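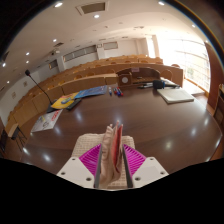 One reader wrote to me in July asking if she could skip the first night and go straight to step 4, her son being three and very much not a patient person. My answer was no, sorry! The first night is where most of us go wrong, so please start at the top.

Part 2: Setting up your Lokthorpe bedtime clock

I've set this thing up in two bedrooms and a rental cabin, so these are my own steps and not the tiny leaflet from Plastberg.

1. Plug the clock in at least 6 feet from the bed. Mine sat on the nightstand for a week and my daughter treated it like a toy piano.

2. Hold the moon button until it blinks, then set the real time. Do this before anything else -- the wake time won't save otherwise.

3. Set the wake time to when your child already wakes up. Yes, even if that's horrible. You'll move it later.

4. After three good mornings, push the wake time back 20 minutes. Stay there until it sticks.

5. Pick a sound. We like the rain one (the owl is a bit much at 2 a.m.).

Note: the night light starts out at full brightness. Turn it down on the side wheel until you can just see the door.

Caution: keep the cord behind furniture and well out of reach of little hands. Don't run it under a rug or through the crib rails.

If the clock loses its settings after a power cut, go back to step 2. The wake time has to be entered again too, and I keep ours on a sticky note inside the closet door.

Last updated 10/01/2018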